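Nuits chaudes : la natte de bambou gagne les chambres, et les disputes avec

La rédaction, 13 May 2024

Il y a ceux qui achètent un climatiseur et ceux qui dorment sur des dominos. La seconde catégorie recrute. À la boutique Dodari, rue du Lavoir, les nattes de couchage en bambou sont arrivées au début du mois et la première livraison est déjà partie. Le magasin annonce 214 exemplaires vendus, un chiffre qu'il a cru bon d'afficher en vitrine, à côté d'un bouquet de bambous en plastique du plus bel effet.

Le principe n'a rien de neuf. De petites tuiles de bambou, reliées entre elles, se posent sur le matelas à la place du drap housse. L'air passe dessous, la peau colle moins, et le dormeur se réveille avec un quadrillage sur la joue qui disparaît généralement avant le premier café. Une bonne partie de l'Asie s'en sert depuis longtemps sans en faire un article de journal. Notre ville, qui a découvert la canicule avec un certain retard, rattrape le sien en matière de literie.

La maison Zillau, concurrente installée de l'autre côté du pont, défend pour sa part la natte de paille, plus légère, plus souple, et selon elle « infiniment plus civilisée ». Les deux enseignes se regardent de travers depuis l'ouverture de la saison. On a connu des guerres commerciales plus sanglantes, mais rarement pour une affaire de sommier.
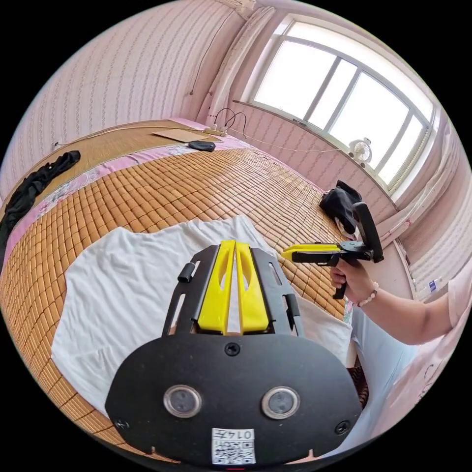 Les clients, eux, refusent de choisir et superposent. La mode locale est au lit à étages, où chaque couche a son défenseur dans le foyer. On garde le drap à fleurs roses de toujours, dont un bord dépasse sur le côté, on déroule le bambou, on ajoute une natte de paille plus claire vers la tête du lit, puis on étale un linge blanc sur les tuiles. Il reste généralement assez de place pour un carton à plat, et parfois pour dormir. Le petit ventilateur blanc, lui, prend ses quartiers sur le rebord de la fenêtre, près du rideau. Les puristes du bambou jugent le linge blanc hérétique, puisqu'il s'interpose entre le dormeur et la fraîcheur qu'il vient de payer. Les autres répondent qu'ils tiennent à leurs poils de mollet.

Car c'est là le grand sujet, celui dont on parle à voix basse au rayon literie : le pincement. Une natte mal tendue attrape volontiers ce qui passe entre deux tuiles. Chez Dodari, on conseille de la dérouler à plat la veille, de la frotter avec un chiffon humide bien essoré et de la laisser sécher à l'ombre. En plein soleil, le bambou se fend, et la garantie, de 2 ans, ne couvre apparemment pas l'enthousiasme. Il est également déconseillé de s'y laisser tomber de tout son poids en rentrant du travail. Un matelas pardonne, le bambou prend note.

Côté ventilateurs, le modèle de bureau reste le compagnon obligé. Le réparateur Tillman, qui voit revenir les mêmes appareils à chaque printemps, rappelle qu'une grille se dépoussière avant la première nuit chaude et non pendant. Il recommande aussi de ne pas laisser traîner la multiprise sous les oreillers - conseil que l'on croyait superflu et qui, à l'entendre, ne l'est pas.

Reste la question du rangement. Une natte de bambou pour lit double se roule, pèse son poids et ne rentre dans aucun placard connu. Le dépôt-vente Urkari en a récupéré cinq l'an passé, toutes déposées en novembre, toutes rachetées depuis. Il en reprendra cet automne, à condition qu'elles soient sèches, complètes et ficelées aux deux bouts. Les tuiles orphelines ne sont pas acceptées.

La deuxième livraison de Dodari est attendue dans trois semaines. Zillau a encore de la paille.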